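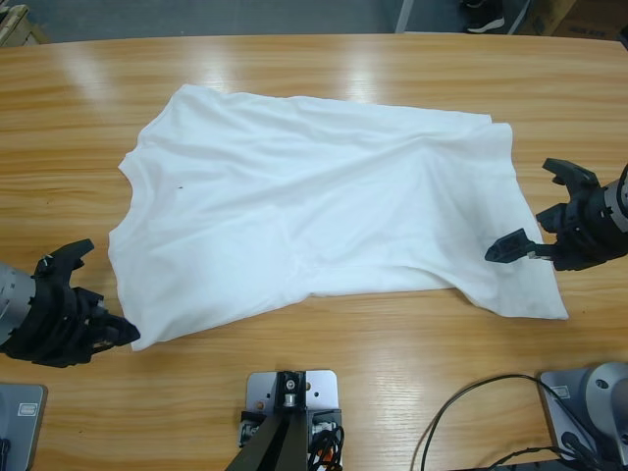
Does the folding method matter?

31 January 2024

I have my doubts about folding systems. Callum Mapplebeck swears by the one where you lay the T-shirt flat, pinch it in two spots and flip it into a perfect rectangle. He says it takes 4 seconds. Maybe his does.

Mine never gets past the laying flat part. A white tee on a wooden table looks simple enough, but the creases run wherever they like and the hem end wanders off on a diagonal. Smooth one corner and another one bunches up.

Then there are the folding boards. Burell wants 13 dollars for theirs, and I can't see what it does that a magazine doesn't. I'm also not convinced a neat stack stays neat once you pull out the shirt at the bottom — mine lasted until breakfast.

I'll give Callum's pinch trick one more week. After that, it's back to hangers.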